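Can a robot arm put away kitchen stuff yet, or is that still years off?

Posted in Home & Workshop > Automation
May 12, 2022

marrowbone_ct

My wife and I run a small rental kitchen, the kind people book by the half day for baking classes. The cooking takes care of itself. What eats our time is the reset afterward: clearing the counters, sorting what goes in the sink, putting bottles and small tools back where they belong. A salesman from Gernitz told me a tabletop arm could do "light tidying" within the year and quoted a price that made me sit down. I have seen the videos where an arm picks up a cup. I have never seen one do a whole counter. Is anybody doing this for real? I don't need it fast. It could work all night as far as I'm concerned.

3 answers

fennel_and_rust

Short version: not for a whole counter, not unattended. I worked on the bench side of this for a while, and the practice setups people use are toy kitchens on a table. 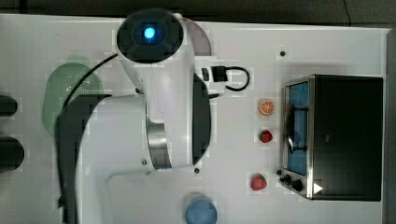 Reaching is the easy part of the job. Any decent arm can get its fingers to a spot on a table and come back to the same spot all day. The trouble is that every item wants a different grip, and the arm has to pick the right one before it touches anything. Take the toy orange slice and the two strawberries by the toaster oven. They are small and they sit on a bare white top, so they are about as easy as food gets, and you still have to close gently and at the right height. The arm also gets in its own way. From overhead it covers a good part of the table, so a camera up there loses sight of whatever is under it. Your counters will have flour, wet rags and a whisk on top of a bowl. Expect that to go badly.

If Gernitz will let you run a trial with your own stuff, do it. Ask for 200 tries at one chore and write down the result of each one, including the times a person had to step in. If they only want to show you a video, keep your money.

toolcrib_dave

I would pass. We bought a Colta arm for the shop to load parts into a fixture and it has been good at that, same part, same place, all shift. Then somebody had the idea to have it sort the returns bin. That lasted 2 weeks. We paid $2,000 for a second set of fingers and they are in a drawer. Hire a high school kid.

Also check your power and where the cord goes. The cable on ours snagged on everything until we tied it up.

quillback

I disagree a little with the answer above. Sorting a bin is hard because things are piled on each other. A table where the items are spread out is a different job, and that's the one I would start with if I were you. 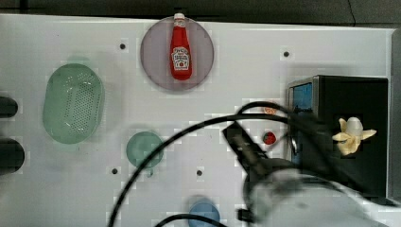 Toy kitchen table with the gripper down by the strawberry. Ketchup is on the pink plate, banana is on top of the black appliance.

With that much room between things, the arm can come at the plate or the colander without knocking over a neighbor. So the question for your kitchen is whether your customers would leave the counter like that. Mine would not. I teach a community class, and at the end of the night everything is in one heap by the sink.

What you can do is split the chore. Have people set items out on a marked area, with nothing touching, and let the machine do only the last step, such as moving cups to a rack. That still saves you some walking. There's a write-up on the Minami users' board from last November that goes through this in more detail. I copied over the part that applies, with its picture.

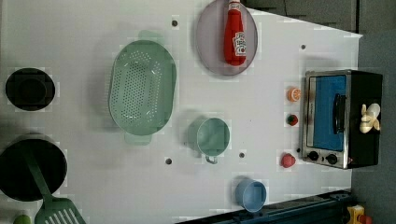
193 words

Before you automate a table, look at it with no machine on it and make a list of how each thing would be picked up. Flat plates go by the rim. A colander with end handles can go by a handle, if the fingers are narrow enough. A measuring cup with a thin loop handle looks easy and is usually a nuisance, so plan to take it by the wall of the cup. Bottles lying on their side can roll when touched.

Next, mark anything that rests on something else. On our table the green spatula lies across the frying pan and the ketchup bottle is on the plate. Each of those is two moves in a fixed order. If the arm goes for the pan first, the spatula comes along or ends up on the floor. People do this ordering without thinking. The machine needs it taught or written in.

Last, decide what counts as done. "Clean table" is no use as a goal. "Bottle upright on the shelf, plate in the rack" is something you can check. Start with one of those, get it working, and add the next one only when the first holds up for a full week.

Back to me. I have used the Minami arm and tried the Arkow one at a friend's shop, and for this kind of work I couldn't tell you one was better. The setup time was the real cost both times. If you have evenings free and like fiddling, rent one for a month. If you need the counters reset by eight in the morning, you will be doing it yourself for a while yet.

marrowbone_ct

Thanks, all. I asked Gernitz for the 200-try test with our own bowls and bottles. The salesman said he'd have to get back to me. Will post again if he does.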